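Night guard after grinding: soft one or hard one?

Unberg Community Board > Health > Teeth and Gums

kirix_east
Posted in April

Hello everybody. I hope this is the correct section. English is my third language, so please be patient with me if I use a wrong word for some dental thing.

My dentist at the Anghel clinic in Sikanville told me that I grind my teeth at night. I did not know it. I live alone, so there is no person to hear me. She showed me that two of my back teeth are flat on top, and there is a small line in one of them. She said the line is not dangerous now, but she wants me to wear a guard when I sleep.

She gave me two choices. The soft guard is made in the office and I can have it in 5 days. The hard one is made in a lab and takes longer, and it costs more. My insurance pays 80 percent of one guard, and after that it pays nothing for a long time. So I must choose well, and I have only one try.

What did you choose, and are you still wearing it? I am also interested in how you clean it.

plumtree_67
Hard one. I had a soft one first and I chewed through it on the left side before summer. My dentist said this is common for people who bite strongly. Ask her how strong your bite is, she can probably tell from the muscles of your face.

mosswick
I will disagree with plumtree a little. I have worn a soft guard for 2 years and it has no holes. It depends on whether you clench or you grind. I clench. The soft one feels like a pillow, and I fall asleep easily with it. With the hard one I was lying awake and pushing at it with my tongue all night, and then I took it out and put it on the night table, where it helped nothing.

The best guard is the one you can sleep with.

plumtree_67
Fair, but the poster has flat teeth and a line in one of them. For me that sounds like grinding. A soft guard can also make some people chew more, the way you would with gum. This is what I was told, anyway.

mosswick
"Some people." It did not make me chew more.

kirix_east
Thank you both. I forgot to write that my jaw is also tired in the morning, mostly on the right side, near the ear. Sometimes I have a headache until I drink coffee. I always thought it was my pillow, and I have bought several pillows.

dull_pencil
The headache was my first sign too. Mine went away after I got a guard, but it needed some weeks, so do not be disappointed if nothing changes in the first days.

About the choice, there is also a third kind that was not mentioned here. It is hard on the outside and has a softer layer on the inside, against the teeth. I have this one. It is easier to put in than the all-hard kind and it does not feel so tight. The bad side is that the soft layer became a little yellow. Ask if the clinic can order it and whether the insurance treats it the same as the others. My plan did, but yours can be different.

lowbridge
Before you spend anything, call the insurance yourself. I was told "80 percent" too. Then I learned it was 80 percent of the amount they think is normal for a guard, and my dentist asked more than that. I paid the difference. The clinic did not lie to me, they just did not know my plan. Ask for the answer in writing.

Ask also about the code the clinic will use. There are different codes for hard and soft, and for full and partial. If the paper says one thing and the bill says another, you will be writing letters.

kirix_east
I did not know this about the normal amount. I will call. Is it better to call before the impressions are taken?

lowbridge
Yes, before. Once the lab has started, you owe for it, whatever the insurance says.

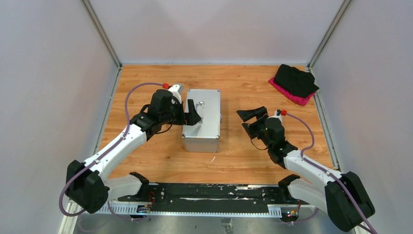 Also, if you have a choice, do the impressions when you are not in a hurry. I did mine at lunch and kept looking at the clock, and I moved my jaw. The guard came back and it rocked on one side like a bad chair. They had to do everything again. There was no extra charge, but it was one more visit and one more time with that paste in my mouth.

tenderfoot_jo
Does your clinic still use paste? Mine scans. They move a small wand over the teeth and the picture comes up on a screen. I have a very strong gag reflex and with the paste I was always in trouble. If you have the same problem, call and ask if they have a scanner.

plumtree_67
I have had both and the fit was the same for me. The scan took longer, if you want to know. But for gagging, yes, the scan is better. With the paste you can lean forward a little and breathe through the nose, and it passes.

mosswick
Nobody asked yet about the cheap ones from the pharmacy that you put in hot water. I used one for a month before my real one, to see if I could tolerate something in my mouth at all. It was thick and ugly, but it answered my question. For somebody who has only one try with the insurance, I think this is a sensible step.

dull_pencil
I would be careful with that. Mine never sat correctly and my bite felt strange every morning. When I told my dentist, she asked me to stop wearing it. With a line already in one tooth I would ask first.

mosswick
Asking first is fine. I only say it was useful to me. It is not poison.

kirix_east
Please do not fight because of my teeth :)

I have never tried anything in my mouth at night, so I understand the idea. I will write it on my list for the dentist and do what she says.

And the cleaning? My sister uses toothpaste on hers.

tenderfoot_jo
No toothpaste on the hard kind! It scratches the surface, and then the scratches hold the smell. I use a soft brush and a drop of dish soap with cool water. Then I let it dry in the open air for a while before I close the box. Hot water can change the shape, so keep it away from that. Also away from the dog. I am serious, dogs love them.

plumtree_67
Same here, soap and cool water. I also use a cleaning tablet, the kind for dentures, when it starts to look cloudy. Read on the package if it is safe for guards. And bring the guard with you to every checkup. They can look at the marks on it and see where you are grinding.

dull_pencil
The box matters more than I expected. The one from my clinic had no holes and everything stayed damp inside. I changed it for one with holes.

kirix_east
Small update. I called the insurance. Lowbridge was right, it is 80 percent of their own amount and not of the bill. The woman on the phone was kind and she sent me a message with the numbers. For the hard guard I will pay more than I hoped, but I can manage it if I wait until next month.

Then I called the clinic. The dentist thinks that I grind and do not only clench, because of how the teeth are flat. She prefers the hard one for me, or the kind with the soft inside, which she can order from the same lab. About the one from the pharmacy, she said no in my case. Sorry, mosswick. She said it was not a stupid question.

They use the paste. I will breathe through the nose.

mosswick
No need to be sorry, she has seen your teeth and I have not. I still like my soft one.

lowbridge
Good that you have it in writing. Keep the message also after the bill is paid.

plumtree_67
If it feels tight the first nights, that is normal. If it hurts one particular tooth, go back and let them grind it down a little at that place. I waited too long with this because I did not want to bother them. An adjustment takes a few minutes, and in most clinics it is included.

kirix_east
I will ask if it is included. I think I will take the one with the soft inside. Dull_pencil, did yours become yellow quickly, or only after a long time? I drink a lot of tea in the evening.

dull_pencil
Slowly. I drink tea also. Brush your teeth before you put it in and it will be fine for a good while. Mine is yellow at the back, and only I see it.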